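2018-05-01
글 편집부

투구는 인터넷으로 사는 물건이 아니라고 배웠다. 그런데 나는 지난겨울 새벽 두 시에 코린토스식 투구를 하나 주문했다. 판매처는 Tristeck이라는 재현품 상점이었고, 상품 설명은 "역사적으로 정확함"이라는 말로 시작해 "벽걸이용"이라는 말로 끝났다. 그 사이에 무슨 일이 있었는지는 알 수 없다.

도착한 투구는 훌륭했다. 눈구멍이 내 눈보다 한참 바깥에 있다는 점만 빼면. 고대 중장보병이 모두 양옆을 보며 싸웠다면 꽤 정확한 물건이다. 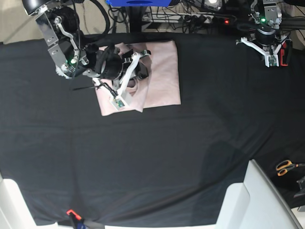
재현품 시장에는 대략 세 부류의 손님이 있다. 거실에 걸 사람, 축제에서 하루 입을 사람, 그리고 안쪽 리벳 간격을 두고 밤새 다투는 사람. 상점들은 앞의 두 부류로 먹고살면서 상품평은 세 번째 부류에게 시달린다. Zomden의 흉갑에 달린 상품평 92개를 읽어 보았는데, 절반쯤은 흉갑보다 다른 상품평을 비판하고 있었다.

가격도 묘하다. 같은 모양의 흉갑이 한쪽에서는 저녁 한 끼 값이고, Georgiev 공방에서는 1,853유로다. 공방에 이유를 물었더니 망치질이라고 했다. 대기 기간은 11개월. 그동안 허리둘레를 유지하라는 안내가 계약서에 적혀 있다. 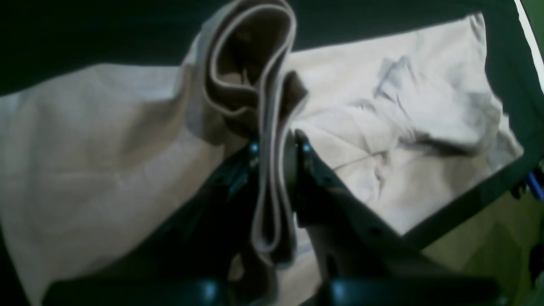

진짜 골칫거리는 금속 밑에 입는 옷이다. 투구에는 몇 달 치 월급을 쓰면서 튜닉은 이불 홑청으로 해결하는 사람이 수두룩하다. 옅은 베이지색 천이면 대충 고대 같아 보인다는 믿음 때문인데, 사진 속 천도 집게 사이에 물려 꼬깃꼬깃 말려 올라간 모양만 보면 행군 사흘째 병사의 허리춤이라 해도 믿겠다. 문제는 이 천을 어깨에서 고정하는 순간 시작된다. 핀이 하나면 흘러내리고, 둘이면 흉갑에 눌려 살을 찌른다. 호메로스는 이 대목을 생략했다.

방패로 넘어가면 사정이 더 나쁘다. Trembridge에서 열리는 9월 모임에 가려고 둥근 방패를 빌렸는데, 지하철 개찰구를 통과하지 못했다. 역무원은 침착하게 휠체어용 문을 열어 주면서 악기냐고 물었다. 나는 그렇다고 했다.

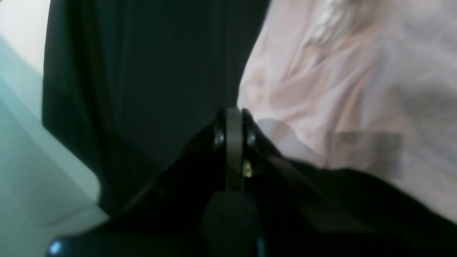 검은 천과 주름진 분홍 천 사이로 들어간 그리퍼.

모임에서는 13명이 방패를 맞대고 대열을 만들었다. 책에서 본 밀집대형은 벽처럼 단단했는데, 우리 대형은 출근길 버스에 가까웠다. 오른쪽 사람의 방패 뒤로 몸을 숨기려는 본능 때문에 대열 전체가 조금씩 오른쪽으로 흘러갔고, 결국 음료 판매대에 닿았다. 투키디데스도 비슷한 현상을 적어 두었으니 고증으로는 그날 최고의 성과였다.
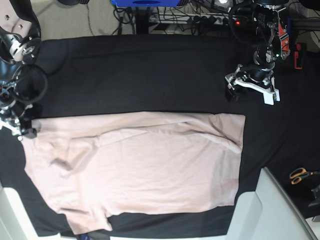
첫 갑옷을 사려는 사람에게 할 말은 많지 않다. 머리둘레는 줄자로 재고, 안감 두께를 더할 것. 판매자에게 눈구멍 사이 거리를 물어볼 것. 답이 없으면 사지 말 것. 창은 집 천장 높이를 확인한 뒤에 주문할 것.

내 투구는 지금 책장 위에 있다. 반품하려고 했지만 왕복 배송비가 투구값을 넘었다. 요즘은 그 안에 열쇠를 넣어 둔다.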